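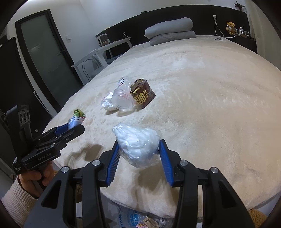 Frequently asked questions about room tidying

Dandeck is a small home tidying service for people who rent one room or a small apartment. We collected the questions that our customers write to us most often. If you do not find your question, please write to us and we will answer within 3 days.

Why do you always begin with the bed?

In a small room the bed is the biggest flat surface, so all things end up there: snack packets, plastic bags, cups, tissues, a box from some gift. When the bed is clear, you have a place to sort the rest. Also you can sleep there the same night, even if the desk is not finished.

In what order should I clear it?

First the trash, for example used tissues and empty wrappers. Then the food that is still good. Then the things that have their own place in the room. Fabric items come last. Please look for glasses before you shake or fold any blanket. Many people leave them near the pillow, and a plush blanket hides them very well.

Can I keep snacks in the bedroom?

Yes, but closed and in one place. Put small packets together in a box with a lid and keep it on the desk. An open packet should be finished or closed with a clip. If you find a packet and do not remember when you opened it, we advise to throw it away.

What do I do with plastic cups left from guests?

Unused cups can go back in their sleeve, standing up, in a cupboard. Used cups go to the recycling if your building accepts them. Please ask the building, the rules are different from one street to another. In Gurnard Court, for example, only rinsed cups are taken.

Should I remove the plastic wrapping from new textiles?

If you will use the item this month, take it out, wash it according to the label and let it dry fully. If it is for later, it can stay wrapped in a dry drawer.

How do I clean a plush blanket in a light color?

Shake the crumbs outside the window or use a vacuum with the soft brush. For a small stain, use a damp cloth and a little mild soap, and do not rub hard, the pile becomes flat. Wash the whole blanket on a cool gentle program, if the label permits it. A cream color shows everything, so we suggest a thin cover on top when you eat in bed.

What can stay on the headboard shelf?

What you use at night, and one or two things you like to look at. A teddy bear or a small plant is no problem for us. Small bottles are easier to dust when they stand together on a tray. Leave the place near the wall socket free, so the charging cable does not hang across other things.

How much does a visit cost?

One room visit is 926 Enow points, or you can pay by card at the price shown on the booking page. A package of 5 visits is 3,000 points.

Do I need to be at home?

For the first visit, yes. We will not throw away anything without your agreement, and for this we need you in the room.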